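Seventeen good ones by November

I said I'd stop complaining about the Vudolside job and start writing it up, so this is the write-up with most of the complaining left in.

For anyone who skipped the last post: I'm three months into a contract at the Vudolside workshop, where the aim is to collect enough recorded examples of a robot arm servicing old desktop computers that a learning system can pick up the skill and carry on without a person at the controls. Clument is paying. The training software is Orkov, which I've been rude about before and will be again. My part is driving the arm by hand, over and over, and then deciding which attempts are fit to keep.

The pitch was that people who fix computers know things that never get written down, and if you record enough of them doing the work, the knowing comes along for free. I had doubts about that on day one and I have more of them now.

Take getting a hard drive out of a tower. With my own hands I barely think about it. I feel the catch give, I tilt the thing a touch so the back corner clears, and if a cable is in the way I shove it over with a knuckle. Driving the arm, I get no feel at all. I get camera views and whatever I can guess from how the arm slows down. So what gets recorded is a repair person pretending to be someone with no sense of touch, and the learning system is learning from the pretending. I've raised this. The answer I got was that more examples will sort it out. More examples are the answer to most things I raise.

Then there's the question of what counts as a good one. We have a written rule, which runs to 14 points, and I've read it enough times to recite it on the bus. It says the drive must be held securely, which is fine, and that the path must be "natural", which is anybody's guess. Natural for whom? An arm has no business moving the way my elbow does. I've had attempts thrown out because I paused above the case to work out where I was going. I would have thought a pause to look was the most sensible thing in the whole recording.

Last week I went back over everything from the month and marked it again without looking at my earlier marks. I'm not going to print the result, but I disagreed with myself often enough to be embarrassed. If the person doing the labelling can't agree with the person doing the labelling, I'd like somebody at Clument to tell me what colour the truth is.

The drives themselves are easy to like, at least. A plain 3.5-inch drive has flat sides and a decent amount of metal to grab, and it's heavy enough that you can see in the readings when the arm has taken the load. It's the inside of the case that makes trouble.

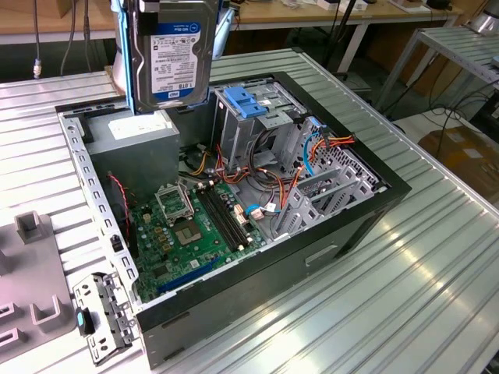
A 1.0TB WD Blue in the gripper, over the open tower. Note the cables.

Cables are where I part company with the optimists. A drive is the same shape every time. A bundle of yellow and red wires is a different shape every time you breathe near it, and no two cases in our stack have them lying the same way. When I started, the habit here was to tidy the wiring before each attempt so the recordings would look consistent. I argued against it and lost, then argued again and half won. We now tidy for some sessions and leave it alone for others, and both kinds go into the same pile. I'd have kept them apart. You can always mix two piles later, but I've never seen anyone unmix one.

The Kushwaha people, who are doing something similar with laptops, told us they record their failures as well and label them as failures. I think they're right, and I say that grudgingly, as their last report was mostly adjectives. We delete ours. A fumbled grip that I then recover from is worth more to me than another clean lift, but point 3 of the rule says any regrasp is a reject, so off it goes. I've started keeping a notebook of the rejects I was sorry to lose. It's a paper notebook, so Orkov can't have it.

So where are we? After all that, 17 recordings of the complete job that I'd defend in front of anyone. There are plenty more that pass the rule and that I wouldn't defend at all. The trained arm gets its first proper trial soon, on a case it hasn't practised on, and I've been asked for a prediction.

My prediction is that it will reach for the drive with great confidence and do something daft with the first cable it meets. I'd be pleased to be wrong. I've put a fair few evenings into this and I've grown fond of the arm, even if I don't believe what's said about it in meetings.

What would change my mind is fairly dull. I want a trial on wiring none of us has touched, marked by someone who wasn't in the room for the training, with the failures counted and kept. I've asked for that in writing. The reply was that it's a great idea for the next phase.

Next post will be about the fixture plates, which I have opinions on, and the Orkov export bug, if it's still there. It'll still be there.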